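Folding clothes on the bed — does anyone else do this or is it just a bad habit?

Home & Laundry > General chat

pegbasket_jo
Friday, June 20, 2025

Right, settle something for me please. I've always done my folding on the bed. Everything comes in off the line, gets dumped in the middle of the duvet and I stand there and work through it with the radio on. My sister stayed last week and was properly horrified (she folds on the kitchen table, straight from the basket, piles by person). She reckons my way takes twice as long and that half of it never gets put away. She may have a point about the second bit.

So, bed or table? And what do you do with all the hangers while you're at it? Mine end up in a knot every single time.

mrs_tansley
Bed, always. My kitchen table has had a jigsaw on it since January so it's not as if there's a choice. The trick is to make the bed first, with a proper bedspread over the top, so you've got something flat. If you're folding on a rumpled duvet then of course it takes ages!

Estwood_Dave
Table. Sorry. I did it on the bed for years and what happened every time was I'd get to bedtime, find a heap of shirts, move the heap to the chair, and then wear things off the chair until there was no chair heap left. Moved to the table and the heap has to go before tea because we need to eat. Works a treat.

pegbasket_jo
Dave, the chair heap! I didn't want to mention the chair heap.

nikau_t
Nikau Tautahi here, been lurking for ages. I'm going to stick up for the floor. Clean rug, sit down, telly on, everything in reach. My knees are fine, thanks for asking.

mrs_tansley
You wait, love. I'm 70 and if I got down there I'd be folding until Tuesday.

Estwood_Dave
Also the cat. The floor belongs to the cat in our house, and so does anything black that touches it.

islaf_rirkholm
Bed for me too, but I've changed how I go about it and it's made a big difference, so I'll write it out in case it's any use to Jo. I've got two kids and a husband who thinks a T-shirt is folded if it's in a ball, so there's a lot of it.

First thing, I don't tip the lot out any more. Basket stays on the floor and I take one thing at a time. Big things go first, so any blankets get folded and put up by the pillows out of the way, and then I've got the middle of the bed to work in. Pale things I do early while my hands are clean (I'm usually halfway through something in the garden). Small bits go down the side nearest me and I leave them until last, because if I start on socks I lose the will.

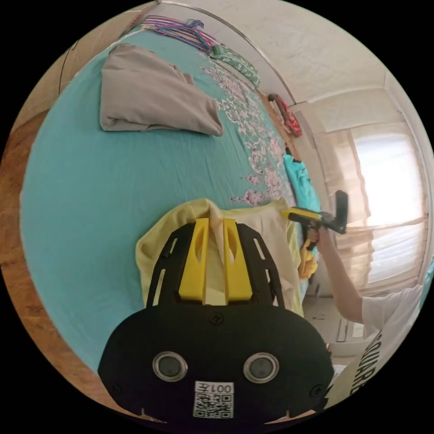
The hangers I gave up trying to keep neat while I'm working. They go in a heap at the head end, all colours, and I only sort them once the folding is finished. Thin wire ones are the worst for grabbing hold of each other. What I do now is pull one out by its bottom bar, never by the hook, and hang it on the wardrobe door, then the next one on top of it facing the same way. Takes a couple of minutes and I swear a lot less.

And set a timer! 20 minutes. Whatever isn't done goes back in the basket, so there's never a pile when you want to get into bed.

nikau_t
By the bottom bar. I've been yanking them by the hook my whole life.

Estwood_Dave
I don't agree with putting unfolded stuff back in the basket though. That's just the chair heap with handles. It'll be creased to bits by morning and you've got to start again.

islaf_rirkholm
Dave, it's mostly pants and school socks by then, they can be as creased as they like.

mrs_tansley
I'm with Isla. Nobody irons a sock. I would say get rid of the wire hangers altogether though, they leave little points in the shoulders of jumpers. I fold my knits now and only hang blouses and his good shirts.

pegbasket_jo
Oh this is brilliant, thank you all. I had a go this afternoon with the blankets up the top and the basket on the floor, and got through one whole wash before the timer went. Hangers still in a knot but I've put that down as tomorrow's job. My sister is not being told about any of this — she'd only want to know why I still won't use the table.

Estwood_Dave
Tell her I said table.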